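Plollgate Home Forum
Laundry and Closets

How do you fold T-shirts so they stand up in a drawer?
Posted by Piment

Hi all! I finally emptied the big chest of drawers I have been putting off since June, and I want to do the thing where every T-shirt stands up in a row like a file folder. I love how it looks! Mine flop over within a day though. The drawer is 23 inches wide and I have mostly thin cotton shirts, short sleeves, a few with a print on the front. I lay the shirt flat, fold the sides in and then roll it up, more or less. Is rolling the problem? And do you start from the hem or the neck?

Frans Goossens
1 December 2022

Oh, you are so close! Skip the rolling and fold from the hem instead. It made such a difference in my drawers that I went back and redid the kids' shirts the same evening.

Start on a surface bigger than the shirt. A bed is too soft, so use a table if you can. Smooth the shirt out with your palms, working from the middle toward the sides. Then take the hem with one hand on each side and bring the bottom part up over the rest, keeping both hands level so the crease goes straight across. 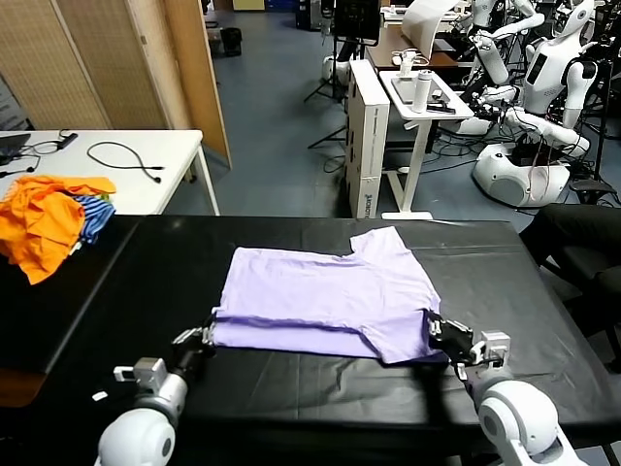 Filed under: Folding > T-shirts and tops

With a lavender tee like that one you can see the line across the width quite well, and the sleeve still sticking out. Leave the sleeves for now. Once you like the crease, turn one side in toward the middle, lay its sleeve back on itself, and do the same on the other side. You should have a long strip. Fold the strip in thirds, press it with your hand and stand it on its folded edge. If it falls over, try 4 sections. Thin cotton likes the extra fold – it gives the packet more body.

For printed shirts, begin with the print facing down and it ends up on the outside. I get such a kick out of opening the drawer and seeing them all!

Van der Linden

Agree on folding. Also your drawer might just be too empty. Mine only stayed up once the row was nearly full. I stick a shoebox lid at the end to take up the space, works great.

Brirkska

I roll mine and they're fine?? Depends on the drawer I guess. Tall drawers are good for rolls. For the flat folding, do the sorting first so all the tees are together and the thick stuff is in another pile, then you get into a rhythm and it goes so fast. Put some music on!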